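Days Out > Science and Making > Lab open days > Holtton

Last updated: November

So on Saturday I finally got myself to the open day at Holtton, and I'm so glad I booked early, as there were only 65 places for the surgical robotics tour! Our guide was Zarmeena Chaudhry, who talked nineteen to the dozen (in a good way) about how they teach a robot to stitch. A person sits at a console, moves two handles, and the arms copy every little twist while the computer keeps the lot for the robot to learn from later. 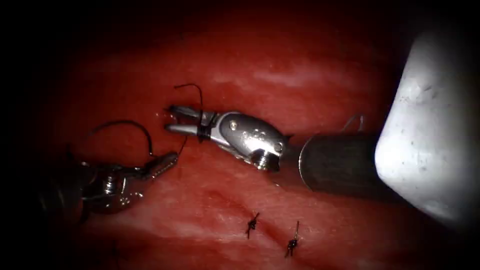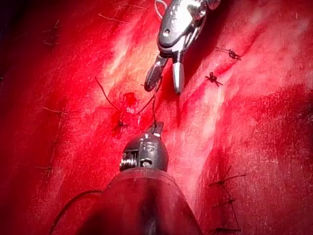
Kiran Mittal told our group that the stitching itself is the easy bit to show, and that knots are where learners, human or otherwise, come unstuck. They've got 156 sessions saved so far and want plenty more.

Then we got a go ourselves! Not on tissue, thank goodness, just a foam pad and some fat blue cord. My hands were shaking and the arms went wherever I went, wobbles and all. I managed one knot in my turn and it was a granny. Zarmeena said messy goes are kept too, but marked as messy, so mine may live on somewhere.

Tea was in the Canden room upstairs, and the bus back from Sallavstead is the 26 (every half hour, don't trust the timetable at the stop).

Comments (2)

Kimutai Mrema: Did they let you use the foot pedal? I kept forgetting it and dragging the cord off the pad.

Visitación Cordero: Can under-16s have a go at the console, or is it watching only?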